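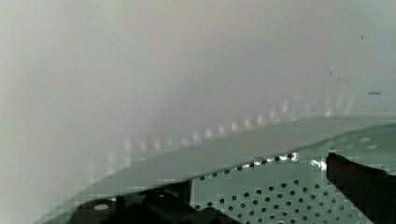 Kostport Library Network
Digital Reading Support – Ticket 563
Subject: Reader reviews attached to wrong title; e-book of "The Road to Vusmont" ends early
Category: Catalog and reviews
Opened by: Ileana Tudose, Romance Readers' Circle
Assigned to: Kasun Munshi, Digital Collections
Priority: Normal, later raised to High
Status: Closed

Original report, received 9:12 a.m.

I am writing on behalf of the Romance Readers' Circle, which has chosen "The Road to Vusmont" as its October title. Members are borrowing the e-book through the Wamo reading app with their Kostport library cards. Two problems have come up.

First, reviews that members post on the page for "The Road to Vusmont" are appearing on the page for "Return to Vusmont," the second book in the series. Several of these reviews discuss how the first book ends. A reader who opens the page for the second book now sees them. More seriously, reviews of the second book are showing on the page for the first, and one of them gives away which of the two brothers the heroine marries. A member who had only reached the harvest chapters read it and was upset.

Second, some members report that their copy stops at the end of Chapter 34. The printed edition continues past that point and closes with an epilogue. At first we took this to be a difference of opinion about an abrupt ending. After comparing notes, we believe part of the book is missing.

I would be grateful for a prompt reply, as our discussion is scheduled for later this month.

Ileana Tudose

Staff reply, 10:40 a.m.

Dear Ms. Tudose,

Thank you for your report. I have opened a single ticket for both matters because they concern the same title, although they may have separate causes. Please send the following when convenient:

The device on which the app is used, for each member who has seen the short copy.
Whether the title was borrowed or placed on hold first.
The last sentence shown in the short copy.
The wording of one review that appears on the wrong page, so that I can search for it.

Members should not return the book or remove the app for the time being. Returning the title would place them at the end of the holds list, and removing the app may erase highlights that have not been saved to their accounts.

Kasun Munshi
Digital Collections

Reply from patron, 1:25 p.m.

Four members have the short copy. Two read on tablets, one on a phone, and one on a dedicated reader. All four had the title on hold before it was released. The members who borrowed it later, without a hold, have the full text. I do not know if that is significant.

The last sentence in the short copy is "She left the lamp burning and went down to the gate." In the printed edition this falls at the foot of a right-hand page, and the next chapter begins with the letter from his mother.

The review I would suggest as a test begins, "I cried through the whole of the ferry crossing." I wrote it myself. The ferry crossing takes place in the first book only.

I should add that the progress bar in the short copy reaches the end and then asks for a star rating. Two of our members gave the book a low rating on the strength of what they took to be the ending. They would like to change it.

Internal note, K. Munshi

Confirmed that the review beginning "I cried through the whole" is displayed under "Return to Vusmont." Confirmed that it is not displayed under "The Road to Vusmont."

The two titles have separate catalog records but share one work number in the review feed. The feed treats records with the same work number as editions of one book and pools their reviews. It then appears to split the pool by the order in which records were last updated, which would account for reviews trading places. The shared number was supplied by the publisher, Howlader, with the last set of records.

The hold detail is useful. Patrons with a hold before release would have been given whichever file was present at the moment of release. Will compare the two files.

Internal note, K. Munshi

File comparison complete. The first file received from Howlader is an advance reading copy. It carries the full cover and the full table of contents, but the text stops at the end of Chapter 34. The corrected file was received later on the day of release and replaced the first one for all new loans. It did not replace the file on loans already made. This is the app's normal behavior, as it protects a reader's bookmarks from being moved in the middle of a loan.

The table of contents in the short file lists the later chapters, but selecting any of them returns the reader to the title page. This can be used as a simple test.

Ticket raised to High. Reason: a paid license was supplied with an incomplete text.

Staff message to patron, 4:05 p.m.

Dear Ms. Tudose,

You and your members were correct on both points. The reviews have been crossed between the two books, and the four copies you describe are incomplete.

To check whether a copy is complete, members may follow these steps:

1. Open the book in the Wamo app.
2. Open the table of contents.
3. Select "Epilogue."

If the epilogue opens, the copy is complete and nothing further is needed. If the title page opens, the copy is the short one.

A member with the short copy may replace it as follows:

1. Connect to a wireless network.
2. Open the account page and select "Sync highlights." Wait for the message "All saved."
3. Press and hold the book's cover on the shelf and select "Remove download." Please do not select "Return."
4. Close the app and open it again.
5. Select the cover once to download the book.

The loan period will not change. I have asked for each affected loan to be pointed to the corrected file, and the steps above should be followed only after I confirm that this has been done.

The reviews will take longer, as the shared number must be corrected by the publisher or overridden here.

Kasun Munshi

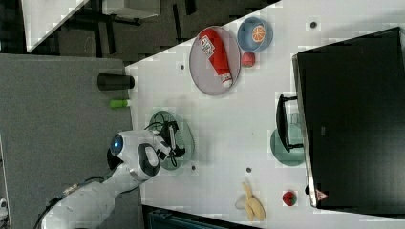
Reply from patron, 4:50 p.m.

Thank you. I will pass the steps along and ask everyone to wait for your word.

May I ask that the review giving away the marriage be hidden in the meantime? I understand the library does not remove reviews for their opinions, and I would not ask for that. The review is a thoughtful one and belongs on the page for the second book. Its writer thinks the second book is the stronger of the two, and I happen to agree with her, although the first has the better courtship.

One further question. Our members write rather long reviews, and some were shortened when they appeared on the wrong page. Mine was cut off after the paragraph on the sister. Has the rest been lost?

Staff reply, next morning, 8:55 a.m.

The review you mention has been hidden on both pages as a temporary measure. It has not been deleted, and its writer has been notified with an explanation. As an added precaution, new reviews of both titles will be held until the numbers are separated. Members may still write and submit them.

With regard to length, no text has been lost. The page for a first book in a series displays full reviews. The page for a later book displays the first 400 characters and places the rest behind a "Read more" link, and that link was not working for reviews that had crossed over. The full text is stored with your account and can be seen under "My Reviews."

Internal note, K. Munshi

Howlader contacted through the vendor desk. They confirm that the shared work number was an error made when the series records were prepared, and that "Return to Vusmont" should have its own. A corrected record is promised but no time was given. Proceeding with a local override so that the October discussion is not affected.

Override applied on the test system first. Result: 125 reviews in the pool. The app version of the feed sorted them correctly in every case where the review had been submitted from inside the book. Reviews submitted from the website carried no book file reference and had to be read and assigned by hand.

Three of the website reviews could not be assigned with confidence. One reads in full, "Loved it, more please." Left hidden and the writers asked to choose.

Staff message to patron, 11:30 a.m.

Dear Ms. Tudose,

Both corrections are now in place.

Reviews: each book now displays its own reviews. Your review of the ferry crossing is on the page for "The Road to Vusmont." The hidden review has been restored on the page for "Return to Vusmont," where its writer has also chosen to mark it as revealing plot details.

Incomplete copies: affected loans now point to the corrected file. Members may follow the steps in my earlier message. Highlights made before the end of Chapter 34 should return to their proper places once the new file has opened.

Ratings: a rating may be changed by selecting the stars again. I have also extended the four loans by one full loan period, so that these members may finish the book without placing a new hold.

Please let me know if any member still sees the title page on selecting "Epilogue."

Reply from patron, 7:15 p.m.

All four members now have the full book. Three found their highlights in place. The fourth, who uses the dedicated reader, has her highlights but not the notes she typed beside them. She had written a good deal about the letter scenes and would be sorry to lose it.

Both low ratings have been changed. One went up by two stars and the other by one.

Staff reply, 7:40 p.m.

On dedicated readers, typed notes are saved separately from highlights. Please ask the member to open the menu, select "Notes," and then select "Show notes from earlier file." If the list is empty, she may write to me directly and I will request a copy from Wamo.

Reply from patron, 8:20 p.m.

The notes were there. She asks me to thank you. From our side the ticket may be closed.

Closing note, K. Munshi

Resolution: local override of work number; affected loans moved to corrected file; reviews reassigned.
Follow-up 1: remove override once Howlader's corrected record is received.
Follow-up 2: check the epilogue link in new series titles before holds are released.
Follow-up 3: "Read more" link fault reported to Wamo under a separate ticket – still open.
Ticket closed.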